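Okay, chore robots again, because my replies are full of people asking when they can stop doing dishes. Short thread, with opinions.

I was at the Allus open house in Skarnadport in October. They had a vacuum, a towel folder and a shelf stocker going. The towel folder did 10 towels in 60 minutes. My kid does it faster and she's mad the whole time!

The shelf stocker was way better. Same boxes, same shelf, same light all day long. It put up 128 boxes and dropped one. Shop floors are going to get there first – I'd bet my dishwasher on it.

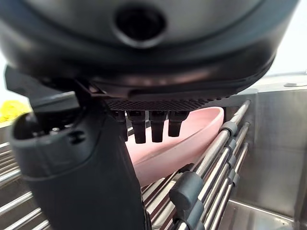
Kitchens are where I get stubborn. Every house has its own mugs, its own weird pan, its own idea of where the lids go, and no one is rebuilding a kitchen to suit a machine. Take a pink plate standing on its edge in a rack of shiny metal rods. You want it by the rim, you don't want to bang the rods, and you have to squeeze enough but not too much. I do that half asleep. For a machine it's a whole research project.

Somebody asked about price. Nwankwo wants $1,000 a month to lease their shop arm, and that's without the gripper. The grocery in Semville is trying one out on the night shift (canned goods only, no produce).

So my guess – stockrooms soon, laundry later, dishes last. If you've seen one put away a full load in a regular kitchen, send me the video, and please don't speed it up.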